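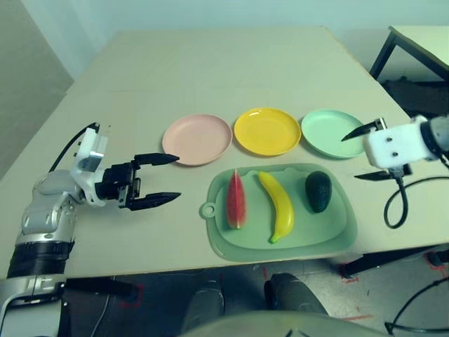 Toy kitchen corner opens at Poden library

April 18, 2018

I dropped in on the new play kitchen at the Poden library this morning, and I have to say I wanted to sit down and play too! The shelves hold 248 pieces of pretend food and dishes, paid for with $2156 from the winter book sale, and the favorite game so far is matching fruit to plates. Pink, yellow and green plates, a little cutting board, a banana, an avocado – simple stuff, and it still ate up half my morning.

The corner is open to kids under seven whenever the library is. Sets can be borrowed to take home starting in June, and the Mfinanga Street branch gets its own kitchen after that.
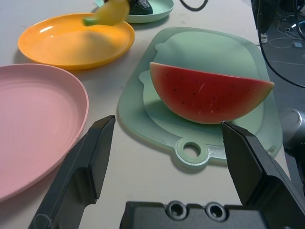

The toy watermelon slice on its cutting board, with the pink plate at left.

Comments (3)

buvine_mom: We love the watermelon, it even has the little seeds! Is there parking on the Zunport side?

grannyof93: My grandson would put the avocado on every plate if you let him.

tealkettle: So glad the book sale money went to this – can we have toy bread next?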